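Washing dark-handled flatware

cuesta22
20 August 2018
Do you put dark brown handles in the dishwasher? My Drurico set has gone dull after seven months. Chopsticks too. 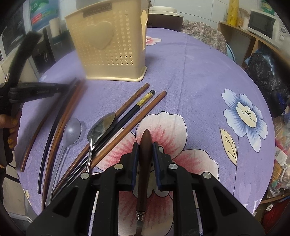
Brown handle, chopsticks to the left

jirdale_mom
Hand wash only. Heat dries them out and then the collar comes loose.

stotalance
Disagree. I run mine on the top rack, no heated dry, and they look fine after two years. Most people use too much detergent.

jirdale_mom
Two years is not long. Mine were a wedding present and I have never put them in a machine.

cuesta22
OK, I'll skip the machine for now. What about oil?

Consuelo Arroyo
Mineral oil on anything that's wood -- a thin coat, leave it overnight, wipe it off.

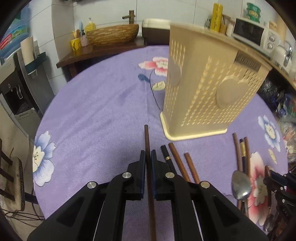
Don't use olive oil, it gets sticky. I do mine every December and again when they start to look gray.

stotalance
Once a year is plenty. Still using the top rack.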